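Software Release Checklist, Handheld Gripper Perception and Grasp Planner
Site: Kirkier
Build under review: Proreo 7, release candidate 2
Filled in by: Iraklis Sarantis
Status: NOT released, see items 4, 6 and 9

Comments are mine unless a name is next to them. "Pass" means I watched it pass. A green mark in the Ultetti dashboard does not count as a pass on this form.

1. Version string matches the tagged commit
Pass. Matched on the recorder and on the planning host.

2. Config files under version control
Pass with comment. One threshold file was still being read from a home directory. Moved it, restarted, same behavior. I'd like to know how long it had been like that.

3. Clock sync between camera stream and jaw width signal
Pass. Offset stays under the limit after a restart and after a cable pull. Repeat this after every driver update, whatever the release notes say.

4. Motion blur rejection
Fail. The filter is supposed to drop frames where the objects are smeared and keep the rest. The score is computed over the whole image, so a sharp background can carry a blurred foreground over the line. The notes call this "robust blur handling." I would call it an average. Clips with small wrapped items are the ones to check, and the candy clip is a good place to start: jaws wide open on both sides of the box lid, everything in the lid blurred.
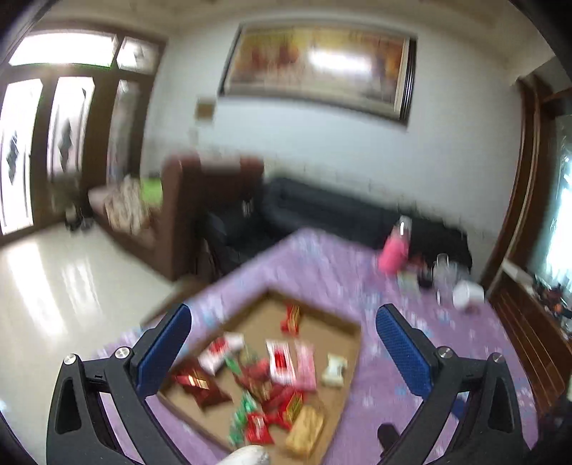 Makis Tzavaras doesn't agree with the fail. Blurred frames are what the policy will see when it runs, he wrote on the shared copy, so throwing them all away trains it for a world it won't be working in. He would keep them, tag them, and let the training job decide the weight.

Fair point about training. It doesn't help the pose estimator, which reads the same frames and has no idea they are tagged. Item stays at fail until the estimator either reads the tag or gets its own filter. Makis to open the ticket.

5. Finger pad mask
Pass with comment. The mask covers both blue pads with the jaws open. With the jaws closed, it lags behind the width signal and leaves a strip of pad in the object layer. Small, but the segmenter will happily give that strip a label.

6. Object segmentation on cluttered, shiny packaging
Fail. Foil and printed wrappers get merged when they touch. Mitsotakis-Vlachou report a clean result on their own test set, and I believe them. I asked which items are in that set and was told it was "representative." Requested the list. Please don't quote their number in the release notes until we have it.

7. Grasp candidates ranked the same on repeat runs
Pass. Ran 25 repeats on one stored frame with the seed fixed, same top candidate every time. With the seed free, the top candidate changed in 16 of them. Somebody should decide whether that is acceptable, in writing, and it shouldn't be the person who wrote the ranker.

8. Planner timeout
Pass. Returns "no plan" and holds position. The older build returned the last plan it had, so check this one by hand if you ever roll back.

9. Failure labels
Fail. A grasp is marked successful when the jaws stop short of fully closed. A jaw pinching a fold of bedspread also stops short of fully closed. Needs a second signal before anyone reports a success rate from this build.

Makis: agreed on this one, no argument.

10. Log playback
Pass. Slow to load, but nothing missing.

11. Rollback
Not tested. The instructions point to a script that isn't in the repository. Left blank on purpose. Do not fill this in from memory.

Open before the next review:
- ticket for item 4 (Makis)
- test set list for item 6 (Mitsotakis-Vlachou)
- written decision on the seed, item 7
- rollback script, item 11

Next review in March, same form, new copy. Please don't edit this one.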